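Product Review: Wumby Teleoperation Kit with Simulated Workcell
Denell Training Laboratory, Equipment Reviews
April 18, 2019

The Wumby kit is intended for laboratories that need to record demonstrations for a robot arm by remote control. It consists of a hand controller, a foot switch, a recording program and a simulated workcell in which operators can practice before they are given time on hardware. The Denell laboratory used the kit throughout March. In that period 2 operators recorded 228 demonstrations, all of them in simulation, of a single task: lowering the gripper to a small object on a mat, closing on it and lifting it clear.

Setup

Installation took one morning. The printed guide is adequate for the controller but thin on the recording program, and the section on assigning the foot switch refers to a menu that does not exist in the version supplied. Stoltbridge, the distributor, provided a corrected page on request. The simulated arm stands on a mounting plate over a tan mat, on a table with a gridded top, and the default view takes in the arm from base to gripper.

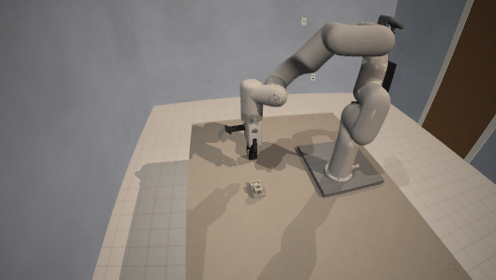
Control and Feel

Motion of the hand controller is passed to the gripper with little noticeable delay. Translation is accurate and easy to learn. Rotation of the wrist is less satisfactory. Small turns of the hand are sometimes ignored and then applied all at once, and operators were obliged to slow down considerably over the last part of each approach. The laboratory recommends lowering the rotation gain to 80 percent of its default value, which removed most of the difficulty.

Judging height above the mat is the principal challenge for a new operator. The shadows in the simulation are of real assistance in this respect, although the arm casts a good many of them and it takes practice to tell which belong to the fingers.

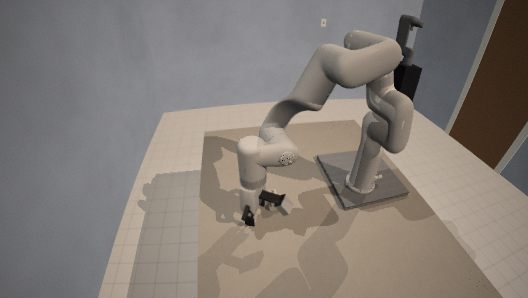

Operators who had previously guided an arm by hand found the change to remote control harder than those who had never done so. The habit of feeling for contact has to be set aside, as the controller offers no force feedback. The competing Jansen unit does provide it, at a considerably higher price.

Recording

Each demonstration is started and stopped with the foot switch. Failed attempts can be marked and excluded later without being deleted, a sensible arrangement that the laboratory used often. Playback is smooth. Trimming is awkward, and the program cannot trim more than one recording at a time.

Rating and Recommendation

The kit is recommended for teaching laboratories and for groups beginning work with demonstrations. Groups whose tasks depend on contact should consider the Jansen unit. The laboratory has ordered 2 further controllers and has asked Stoltbridge to confirm when the revised guide will be available.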